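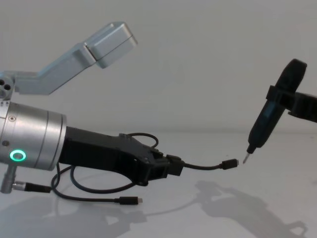
My ebook of Rutdale is still breaking on Pendia, and only after chapter 8! I upload the file, the preview looks great, and then a big blank gap opens up before the next chapter heading. Picture the space between those two grippers, but with my poor heroine stuck on one side of it. Roughly 40 pages come after that, all pushed down.

Step 1: Took out every page break and uploaded again. Same gap (and now no scene breaks either, yay).

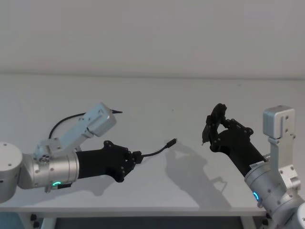 Step 2: Pasted chapter 8 into a clean file. Better! The gap closed up, but the ü in Yüksel, my little harbor town, turned into a question mark

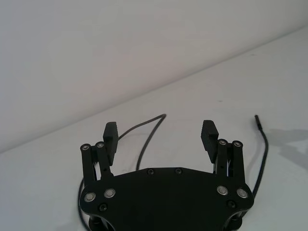 all the way through to the epilogue. I switched the font and saved it again, and the ü came back. Still open: the cover shows at 80 percent size when I set it to 100. Any ideas?

Posted Apr 24, 2022 by Bamisow Books

Sign up for our newsletter. Unsubscribe anytime.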